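Section 4: Sealing your worktop

Right, so the slab's in, the joints are filled and you've had a cup of tea. Now for the bit I get the most emails about! I've sealed a fair few stone tops with the Kinnear kit, my own included, and I still read the tin every time, so please do the same.

Before you start

Clear the lot off. Kettle, toaster, the bread bin that never moves. Wash the stone with warm water and a drop of washing-up liquid, rinse it twice, and then leave it overnight. I know, I know, but damp stone won't take the sealer evenly and you'll be looking at the patches for years.

Note: if you had your top honed and not polished, it'll drink more sealer. Mhairi Laing did her island with one 553 ml bottle and had to stop halfway along to go and buy another (she's forgiven me).

What to do

1. Open a window. Two if you've got them.

2. Tape off the hob, the sink and the bottom edge of your tiles. I use the blue low-tack stuff.

3. Put a teaspoon of water on a spot at the back and leave it for ten minutes. If the stone goes dark underneath, carry on. If the water just sits there in a bead, your supplier has already sealed it and you can put your feet up.

4. Shake the bottle, pour a little on to a lint-free cloth and work in overlapping circles. Start at the far end and come towards yourself.

5. Do the front edge and the side panels as well. Everybody forgets the side panels.

6. Wait fifteen minutes, then buff off whatever's left with a dry cloth. Keep turning it to a clean bit.

7. Give it two hours and go again with a second coat.

Caution: don't let the sealer dry on the surface. It goes to a sticky haze, and you'll need more sealer on a cloth to soften it before it'll shift. Keep it well away from the hob too, and don't light anything until the smell has gone. 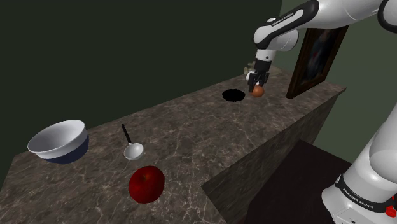
Fig. 4. Brown and grey-brown marble pattern with pale veins. The side is in the same stone as the top.

Afterwards

Leave the top alone for a full day before anything goes back on it. Wipe up wine, lemon juice and vinegar straight away, sealed or not, as acid will dull marble whatever you've put on it. For rings and dull spots, try a 600 grit pad very gently, then a 2000 one, and reseal that patch when you're done.

I do mine every March. Repeat step 3 first, and if the water still beads, leave it another year. Joints and upstands are in Section 5.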